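Brovirgate library to stay open late through exam season

2019-12-17

Brovirgate Central Library will keep its upper reading floor open until midnight from the first week of January, after a trial this autumn drew more evening visitors than the town council had planned for.

The longer hours will run for eight weeks and cover the mock exams at both of the town's secondary schools as well as the winter assessment period at Manzano College. The ground floor, including the lending desk and the children's section, will close at seven as it does now.

Figures given to councillors last week show that 754 people used the floor after seven in the evening during the six-week trial. The busiest night saw 82 readers come through the door, which left a few of them sitting on the stairs with their laptops.

Khairul Subramaniam, who manages the library service for the council, said the trial had been set up with sixth-formers in mind but that many of those who came were adults.

"We had people studying for nursing exams, people learning English, and a man who was teaching himself book-keeping," he said. "A lot of them told us they had no quiet room at home. We had expected it to tail off after the first fortnight and it didn't."

The council has agreed to buy 16 more desks for the floor, all with their own lamp and socket. They will go along the north wall, where the old newspaper racks used to stand. The racks were taken out in the spring when the bound volumes were moved to the county record office.

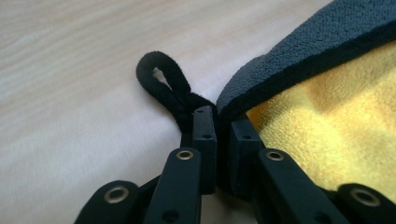 Staffing was the main point of argument at the meeting. The trial was run with two members of staff on each late shift, both of them working overtime, and the staff union had asked for that to end. Under the new plan two part-time evening posts will be filled from January, with a security guard on the front door from nine o'clock.

The money will come from the council's reserve for the current year. Councillors from the opposition group voted for the plan but asked for a report in March setting out the cost of each late opening, and whether the hours could be kept up in term time after that.

Heating has been another worry. The boiler at the library dates from the last refit and is set to switch off at eight, and during the trial readers were seen working in coats and hats by the end of the night. Mr Subramaniam said the timer had now been changed and the radiators on the upper floor bled.

Bus times have been looked at too. The last number 217 towards Zurkholm Road leaves the stop outside the library at 11.20pm, and the operator has said it can't move it before the spring timetable. Anyone staying until closing will need to walk to the station for the night service — a distance of 400 metres along the lit side of Arkura Street.

Readers will need a library card to use the floor after seven. Cards are free to anyone who lives, works or studies in the town and can be made up at the lending desk on the day, with proof of address. Under-16s must be with an adult after nine. Hot drinks with a lid are allowed but food is not, and the vending machine on the landing will be switched off at ten.

Desks can't be booked. The council looked at a booking system but decided against it after hearing from another library where a third of the booked places stood empty each evening. Bags left on a desk for longer than half an hour will be moved to the enquiry counter.

The library will close as usual over Christmas, from midday on 24 December, and the late hours will begin when it opens again after the new year. Books due back during the break have been given a new return date and no fines will be charged on them.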